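Learning to write letters again

My grandmother wrote letters at the kitchen table after supper, once the plates were stacked and the radio was turned down low. She used thin blue paper that crackled when you folded it, and she pressed so hard that you could run your fingertips over the back of the page and feel the words coming through. I used to sit across from her with my crayons and "write" my own letters, which were mostly loops, and she would fold those up and put them in the envelope along with hers. Some poor cousin must have a whole drawer of my loops by now.

I hadn't written a real letter in years, I'm sorry to say. Birthday cards, sure, and the odd thank-you note when my conscience got the better of me. But a letter, with a beginning and a middle and a "well, I'd better close for now," no. Then in January a letter came for me, four pages long, from Radosław Krajewska, who lived across the hall from us when we had the apartment on Dedutholm Street. He had found our new address in an old holiday card and decided, out of the blue, to tell me everything that had happened to him since we moved away. His knee, his tomatoes, the new people upstairs and their piano (they are getting better, he says, but slowly). I read it standing up in the hallway with my coat still on, and then I sat down and read it again with a cup of coffee.

Of course I had to answer it. And wouldn't you know, I couldn't find one decent pen in the whole house! I found pens from the bank and pens from the dentist and a pen with a flamingo on it, and every one of them skipped or blobbed or had given up altogether. So off I went to Rurby, the little stationery shop next to the bakery, telling myself I would be in and out in five minutes.

I was there for most of the afternoon. If you have never been inside a proper stationery shop, I hope you get the chance, and I hope you're not in a hurry. There are drawers and drawers of paper, and the woman at the counter lets you try things out on a pad by the window. Everybody before you has written their own name or "hello hello hello" or drawn a cat. I wrote my grandmother's name, over and over, with one pen after another, until I found one that felt right. Then I bought a pad of cream paper, a packet of plain envelopes and a bottle of dark green ink that I absolutely did not need.

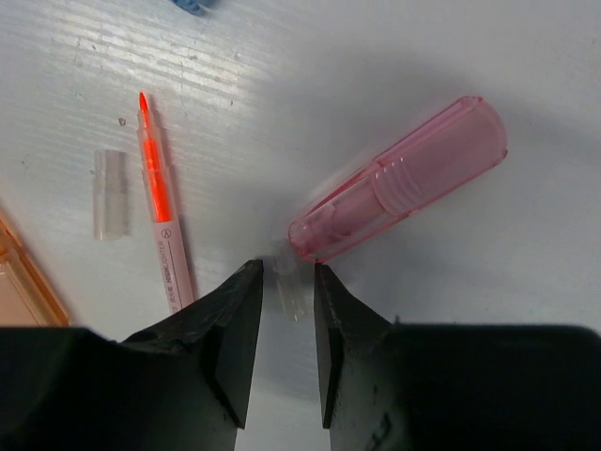 The first letter took me three evenings. I kept stopping to fix things, the way you do on a computer, and of course you can't fix things, you can only cross them out and carry on. My handwriting started out very nice and upright, like a child on the first day of school, and by the second page it was leaning all over the place. My hand ached. I also discovered that I no longer know how to spell "occasionally" unless something is there to underline it for me.

But somewhere on the third page I stopped worrying about how it looked and just started talking to him. I told him about the move, which was harder than I had let on to anyone, and about the maple outside our bedroom window, and about the soup I ruined at Thanksgiving. I told him that I missed hearing his radio through the wall. I don't think I would have put that in an email. I would have written "hope you're well!" and something about catching up soon, and we both would have known what that meant.

Since then I've kept it up, one letter a week, usually in the evening when the dishes are done (yes, I know, I heard it too when I typed it). I've written to my aunt, to my college roommate, and to my old piano teacher, who wrote back on a postcard of a lighthouse and corrected my grammar. Not everyone answers, and I've decided I don't mind. My roommate called me up instead and we talked until nearly midnight, so I'm counting that.

A few things I've picked up along the way, in case you feel like joining me. Keep your stamps in the same place as your envelopes, or the letter will sit on the hall table for a month. Don't start by apologizing for how long it's been, or you'll use up the whole first page on it. Put in the small stuff, what you had for lunch and what the neighbor's dog did. That's the part I always read twice.

Radosław's second letter came last week, by the way. The tomato seedlings are up, the knee is no worse, and the people upstairs have moved on to Chopin. He also wants to know what on earth possessed me to use green ink.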